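How I Store Plastic Wine Glasses on a Wire Stand (and Set a Cheerful Table While I'm At It)

I own far too many plastic wine glasses, and for years they lived in a bag on top of the fridge. Now they hang upside down on a gold wire stand and I leave the whole thing out on the table.

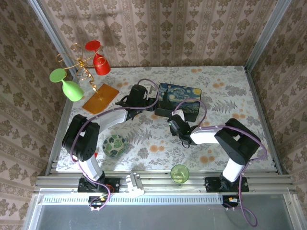 Flisari wrote in after my last table post to ask whether hanging glasses by the foot scratches them, and whether it wouldn't be simpler to stack them in a cupboard like everybody else. Fair questions! Mine have picked up a few faint marks near the foot, but nothing I notice once there's lemonade in them. As for stacking, I tried it. Plastic stems lean, the bowls stick together, and then you're standing at the sink twisting two of them apart with guests at the door.

So, how I go about it.

Start with the stand. Any decorative wire one will do as long as it has curls or loops with a gap you can slide a stem through. I like twisted spirals because they grip a little, and gold looks nice with pretty much any color of plastic. Check the gaps before you buy (take a glass to the store with you, I did, and got some looks). The stem should slip in easily and the foot should not.

Wash the glasses in warm water with a drop of dish soap and a soft sponge. I skip the dishwasher. I once put a set of Plinport goblets through on the hot cycle and they came out with an interesting new tilt. Dry them with a cotton towel and then leave them out on a rack for a while, because water likes to hide where the bowl meets the stem.

Put something flat under the stand. I use a see-through orange plate, a rectangular one, which catches drips and keeps the wire feet off the tablecloth. A tray works fine too. If your stand slides around, put a bit of non-slip shelf liner between the two and trim it so it doesn't show.

Now hang the glasses. Hold the stand steady with one hand, tip the glass so the stem goes into the curl sideways, then let the bowl drop. Plastic weighs next to nothing, so they won't all hang dead straight, and I've stopped fussing over it. Put the first one up high and the next one lower on the other side. If you load up one side only, a light stand will go over - ask me how I know.

Colors are the fun part! I have red and lime green, and I mix them on purpose. Everybody picks a color when they arrive and keeps it all evening, so there's a lot less "is this one mine?" going on. If you have more people than colors, a rubber band on the stem does the trick.

About the tablecloth. Mine is white with grey-green fern fronds and round orange dots, and the orange plate picks up the dots, which pleases me more than it should. To get the fold lines out I mist the cloth with water once it's on the table and smooth it with my hands toward the edges. Ten minutes later it's good enough. If you're the ironing type, iron the back side on low.

One thing I'd do differently is the wire itself. The finish on my first stand (a Liem one, bought on clearance) started flaking after 2 summers of being put away damp. These days I wipe the wire with a dry cloth every time I take the glasses down, and get into the curls with an old toothbrush.

If you leave the glasses hanging between parties, give them a quick rinse before you use them. Dust settles on the upturned feet first, so a wipe there with a damp cloth every week or so keeps them looking decent.

Next up in February I'm tackling the napkin drawer, and it is a big drawer.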